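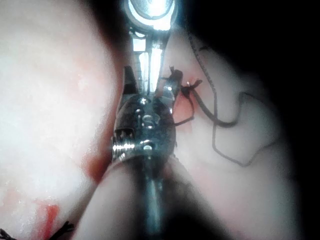 By Lena Malinowski, operating room educator, Murier Clinic
Reading time: 3 minutes

How to reorganize the operating room team when the robot comes

Our clinic moved part of its surgery to a robot, and the first weeks were hard for the nurses. The instruments were learned quickly. The habits took longer. I write these steps for colleagues who are preparing the same change.

Step 1. Write down who stands where.
The surgeon now sits at the console, with the back to the table. The assistant and the scrub nurse stay with the patient. Draw this on one sheet and put it on the door.

Step 2. Agree on the words.
Before, the surgeon could hold out a hand and the nurse understood. From the console this does not work. When there is suturing, with knots tied and a long thread still lying over the tissue, the surgeon says "cut" and the name of the instrument, and the assistant repeats it before moving.

Step 3. Give everybody a screen.
The view is round and dark at the borders, and new staff need time to read it. Let them watch before they assist. Funmilayo Eze, our senior scrub nurse, asked for a second monitor at the instrument table - this was the best change we made.

Step 4. Practice the emergency.
Undock the robot with the whole team, every October and after each new hire. Keep the open surgery tray in the room.

Step 5. Plan the new work.
Draping and cleaning of the arms take time. Put these tasks in the shift plan with a name, otherwise the same person does them every evening.

Questions about the door sheet can be left at the Murier education desk, room 243.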